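邮件列表存档 · 旧机翻修与家用台式机
最后更新:Sep 14, 2024

发件人:Telmo Barrios
收件人:旧机翻修列表
主题:回复:老戴尔加内存,到底值不值得折腾?

Valtteri Huttunen 写道:

> 各位好,
>
> 我姐家里有一台老的戴尔台式机,立式机箱,绿色主板,平时孩子写作业、打印东西用。最近慢得离谱,浏览器开几个页面就卡住,硬盘灯一直亮。我看了一下任务管理器,内存几乎一直是满的。
>
> 我的想法是加一根内存,再把里面的灰清一清,能再用几年就再用几年。可是我从来没拆过品牌机,只装过一次自己买的散件。几个问题:
>
> 一、品牌机是不是很挑内存?随便买一根同代的插上去行不行?
>
> 二、插内存要用多大的力气?我上次装的时候按得手心全是汗,总觉得板子要断了。
>
> 三、既然机箱都打开了,有没有什么别的事情值得顺手做掉?散热膏要不要换?
>
> 四、预算很有限。有人劝我直接买台新的,我姐不愿意,她觉得这台用惯了。
>
> 先谢谢大家。
>
> Valtteri

Valtteri,你好!

看到你这封信我太高兴了,列表里好久没有人问老戴尔了。我从三月份开始给 Tritham 那边的社区阅览室翻修旧台式机,绿板子的戴尔前前后后弄了 46 台,型号杂得很,有的还是从仓库最里面拖出来的。所以你问的这几件事我全都碰到过,有些还碰到过不止一遍。信会写得有点长,你慢慢看。

先说第四个问题。你姐说得对!内存一直满、硬盘灯一直亮,这种慢法多半是在拿硬盘当内存用,加了内存以后差别非常明显。我们阅览室有一台,加之前打开一个带图片的网页要等到人去倒水,加完以后管理员跑来问我是不是偷偷换了一台机器。当然它还是那台老机器,看高清视频照样吃力,不过写作业、查资料、打印,绰绰有余。

再说挑不挑内存。我的经验是,品牌机没有传说中那么娇气,但也真有认死理的时候。你要确认的是这几样:

- 代数。DDR2、DDR3、DDR4 的缺口位置各不相同,插不进去就是插不进去,千万别硬来。
- 带不带 ECC,是不是服务器用的寄存式内存。二手市场上便宜得出奇的大容量条子,十有八九是服务器拆下来的,家用板子点不亮。我就上过这个当,从一个叫 Plakolau 的二手摊上一口气买了一整盒,回来一根都用不了,最后跟别人换了几把螺丝刀。
- 频率。高频的插在老板子上一般会自动降下来跑,这个不用太担心。
- 单根容量的上限。查服务手册,按机箱上的服务编号去找,手册里写得清清楚楚。有些老板子单根认不了太大的,买之前一定要看。

最省心的办法是先把原来那根拔下来,看上面的标签,照着买同规格的。标签要是糊了或者掉了,就开机进系统,用随便哪个读硬件信息的小软件看一眼,记在纸上。我会把记好的纸条用胶带贴在机箱侧板的内侧,下一个打开它的人会感谢你的(下一个人通常还是我自己)。

好,打开机箱。关机,拔电源线,再按住电源键几秒钟,把残余的电放掉。手摸一下机箱的金属部分去静电。我有防静电手环,牌子叫 Flultard,戴了一阵子以后夹子松了,现在基本就是摸机箱。冬天穿毛衣的时候我还是会老老实实把手环找出来。

机箱放平,让主板朝上,这一点我觉得特别重要。很多人图省事,让机箱立着就伸手进去插,力是横着使的,又看不清缺口,难怪手心出汗。放平了以后你往下按就行,身体的重量帮着你,眼睛也能从正上方看下去。桌上铺一块旧毛巾或者瓦楞纸,机箱不会滑,掉了螺丝也不会滚得满地跑。 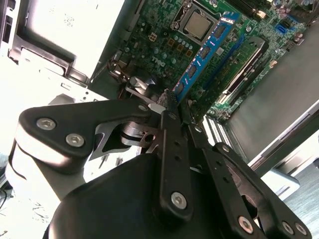
插之前把槽两头的卡扣掰开。有的板子只有一头能动,另一头是固定的,先看清楚再动手。拿内存的时候捏两侧的边,别碰底下那排金手指。把缺口跟槽里的凸起对上,先让内存条在槽里站直,两端都落进导槽,这个时候还完全不用使劲。站直了,对准了,再用两个拇指按住两头,先一头后一头或者两头一起都可以,垂直往下压,听到"咔"的一声,卡扣自己弹回来咬住侧面的小缺口,就到位了。

至于力气有多大,真的比想象的大一点。我教阅览室的年轻人时总是让他们先在一块报废的板子上练,插了拔、拔了插,练到不怕为止。你要是手边没有废板子,可以把原来那根拔下来再插回去,当作练习,顺便也能知道它原本那个位置咬合起来是什么手感。板子会稍微往下弯一点点,这是正常的,但如果弯得让你心里发毛,就停下来重新看方向,八成是插反了。

插哪个槽呢?两根配成双通道,性能会好一些。很多板子用颜色区分,也有不少老戴尔靠槽边印的编号。我习惯翻手册,或者直接看机箱盖子里面贴的那张图,戴尔这一点做得真好,不少机箱的侧板内侧就贴着整块板子的示意图,哪个槽先插、哪个后插标得一目了然。要是贴纸还在,别撕!有位热心人帮我们擦机箱的时候把它当脏东西搓掉了,我心疼了好久。

第三个问题,顺手做什么。我列一下我每台都会做的:

1. 清灰。先用软毛刷子把散热片和风扇上的灰扫松,再用气吹或者吸尘器(吸尘器的嘴别贴着板子)带走。吹风扇的时候用手指按住扇叶,别让它飞转。机箱前面板后头的进风口最容易忘,拆下来常常是一整片毡子似的灰。

2. 换纽扣电池。老机器的时间老是跑回出厂那一年,网页证书报错,用的人以为是网络坏了。一颗 CR2032 便宜得很,换上就好。换完记得进 BIOS 看一眼,时间、启动顺序、硬盘模式,跟换之前对一对,最好换之前先用手机拍下来。

3. 看电容。主板上那一排小圆柱,顶上应该是平的。鼓起来或者渗东西的,这台机器就得另打算了,加多少内存也没有用。

4. 把每一个插头都按一按。SATA 数据线、四针的处理器供电、前面板那一小撮线,搬来搬去几年,松掉的不少。有一台"时好时坏"的机器,我查了一个下午,最后就是供电插头没有插到底。

5. 理线。电源线和数据线拢到机箱壁那一侧,拿扎带轻轻捆一下,不要勒死。捆好以后风走得顺,下次伸手进去也不用扒开一堆线。这件事对速度没有任何帮助,可是我真的爱做,看着整整齐齐的一束黑线贴着边走,心情特别好。

散热膏要不要换?看情况。如果机器只是慢,不烫也不吵,我建议第一次先不动散热器,少一件事就少一份紧张。如果风扇老是呼呼响,或者用着用着自己关机,那就值得换。拆散热器之前先让机器跑几分钟,里头的膏热了会软一些,然后关机断电再拆,拧螺丝按对角线,每颗松一点,轮着来。卸的时候先轻轻左右转一转,别直着往上拔,干透的散热膏粘得非常紧,处理器有可能跟着一起上来,底座是带针脚的那种就麻烦了。

散热器拿掉以后,处理器那块银灰色的方形金属盖就露出来了,外面一圈是底座的压框。压框不用松开,处理器留在原位就好。用无尘布或者咖啡滤纸蘸一点异丙醇,从外往里擦,把旧膏擦干净,散热器底面也同样擦一遍。晾干以后在正中间挤一粒米大小的新膏,装回去,压力会把它摊开。我用的是 Lebrun 的小支装,一支能做不少台。牌子其实没那么要紧,买新鲜的、别抹太多就行。我见过抹得像给面包涂黄油一样的,拆开以后四面八方都是,光清理就花了一个晚上。

还有扩展卡。如果里面插着显卡或者别的卡,位置又正好挡着内存槽的卡扣,先把卡拔出来再弄内存,别侧着手指硬去够。拔卡之前看一眼槽尾有没有小卡扣,有就先按下去。戴尔有些机箱固定卡的地方用的是免螺丝的压条,往外一扳就开,第一次见到的人往往到处找螺丝。卡拔出来以后,金手指有点发黑的话可以拿橡皮轻轻擦几下,屑子要刷掉再装回去。内存的金手指也可以这样处理,好几台开机只会嘀嘀叫的机器,我就是这么救回来的!

装好先别急着盖侧板。接上电源、显示器、键盘,开机。第一次开机可能比平时慢,有的还会黑一会儿,屏幕上跳出一行英文,说内存容量改变了,让你按某个键继续。别慌,这是它在告诉你它看见新内存了。进系统以后确认容量对不对,然后跑一遍内存检测。我一般让它跑一整夜,第二天早上来看。没有时间的话至少跑完一遍。

要是点不亮,按这个顺序来:断电,把新的那根拔掉,只留旧的,能亮就说明板子没事;再把新的单独插到旧的那个槽里,能亮就说明新条子也没事,问题在第二个槽或者两根的搭配;都不亮,就重新插,插实,十次有九次是没有按到底。戴尔还有一排诊断灯或者电源灯的闪法可以对照手册,比瞎猜强得多。

价钱方面,我没法给你一个准数,各地差得太远。我们阅览室那批机器,全部的内存、电池、散热膏、扎带加起来总共花了 2,000,摊到每一台真的不多。老一代的内存现在很多人当废品处理,问问周围修电脑的、换机器的公司,经常能要到。我抽屉里还有几根 DDR3 的桌面条,都测过,没有毛病,你把机器的型号和原来那根的标签发到列表上来,要是对得上,我就寄给你,出个邮费就行。

最后多说一句硬盘。如果你姐那台里面还是机械盘,内存加好以后觉得还不够快,下一步就是换一块 SATA 接口的固态。主板上 SATA 口有好几个的话,可以新旧两块同时接着,把系统克隆过去,确认没问题再把旧的拔下来收好,照片什么的都还在里头。这件事另开一封信聊吧,我能说的比内存还要多。

对了,孩子多大?如果有兴趣,叫上一起弄!我第一次拆机箱就是蹲在舅舅旁边递螺丝刀,到现在还记得第一次听到卡扣"咔"地合上是什么感觉。Tritham 的阅览室里有 5 个常来的中学生,原来只会打游戏,现在清灰清得比我还仔细,还会为了谁来按最后那一下内存争起来。

等你的型号。另外侧板内侧要是有那张示意图,也拍一张发上来吧,我在攒各个型号的。

祝顺利,

Telmo Barrios

附:上面有人私下问我用什么螺丝刀。一把普通的二号十字就够拆整台机器了,刀头带点磁性更好,螺丝掉到板子底下的时候能吸出来。装硬盘的和装机箱的螺丝牙距不一样,拆下来请分开放,我用的是鸡蛋盒。

您收到这封邮件,是因为您订阅了"旧机翻修与家用台式机"列表。如需改为每周摘要或退订,请在订阅设置中修改。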